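Kershaw Drawstring Bin Liners, Gray, Roll of 45

The one I keep under my own kitchen counter, and in the bathroom, and by the desk where I pack your orders!
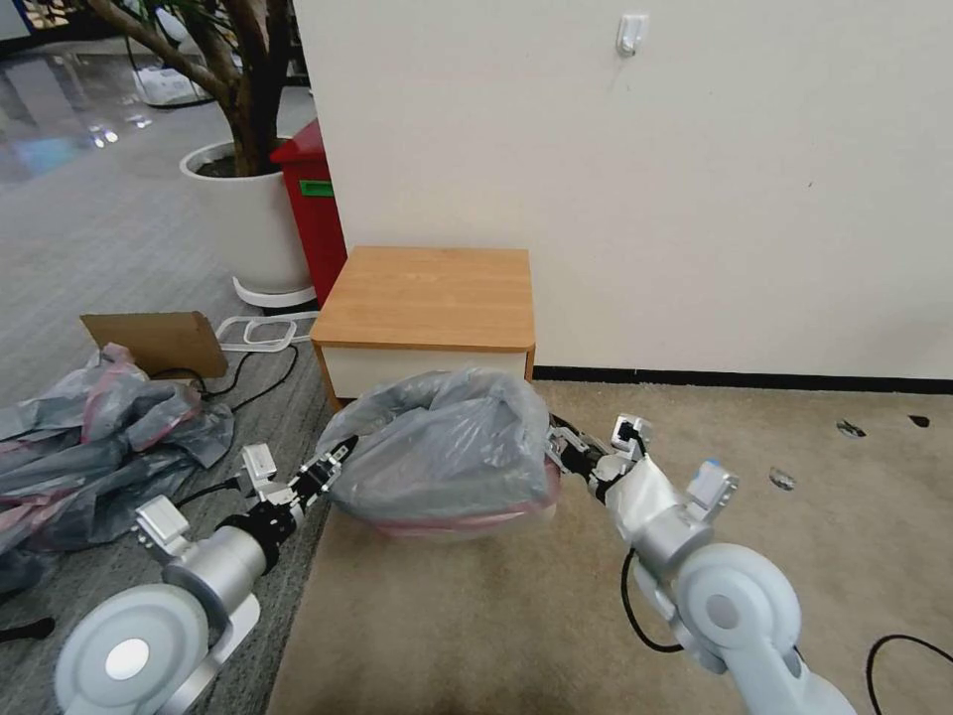 Why I started selling these

I run a small household shop in Orville, mostly brushes and cloths and the kind of thing you forget to buy until you need it. For years I sold whatever bin liners my wholesaler had cheap that month, and I got a steady trickle of grumpy emails about them (fair enough, I was grumpy too). Splits at the bottom seam, mostly. Then in February Wálter Montoya, who buys for the shop in Olthorpe, mailed me a roll of the Kershaw ones with a note that just said "try with coffee grounds." I did. I drink a lot of coffee, so it was a proper test, and I ordered a case that same week.

What you get

One roll of 45 liners, perforated, in a plain cardboard sleeve. They come in translucent gray. You can sort of make out what's in there, handy when a teaspoon goes missing, but your guests won't be reading your mail through it.

Each bag has a flat seam along the bottom and a drawstring that runs through the hem. The string is the same gray as the bag, so look for the two little notches on either side. Pull both at once or it bunches up on you.

Which size do I need?

The small fits a bathroom or office bin, and the medium does most kitchen pull-outs. Measure around the rim of your bin with a bit of string, then lay the string flat and halve it. If that number is wider than the flat width printed on the sleeve, go up a size. I'd go up a size if you're on the fence, too. A bit of extra bag folded over the rim never hurt anyone, and a tight one will pop off the first time you drop in a melon rind.

Putting one in

Shake it open first, all the way to the corners. Drop it in, fold the top over the rim, then press the air out from between the bag and the bin with your hand. If it keeps ballooning up (tall narrow bins are terrible for this), tuck a strip of cardboard down one side so the air has a way out.

I leave 3 spare liners flat in the bottom of the bin, under the one in use. Saves a trip to the closet every time.

What customers say

"Good bags. The string held with a full load of cat litter and I walked it down two flights." Qianru Yin

"Wish they came in white, but I've reordered 5 times so I guess I don't mind that much." Clive Penrose

I've asked Kershaw about white, Clive! No word yet.

Shipping and returns

Orders in before 2 p.m. go out the same day. We've sent out over 2,009 rolls so far and I've packed most of them myself. If a roll turns up crushed or the perforations don't tear right, send me a picture and I'll mail another one, no need to send the old one back. Opened rolls are fine to return too, just leave me most of the bags.

Also in stock: Ilton pedal bins, Ilton replacement lids, compost caddy liners (small only until the next delivery).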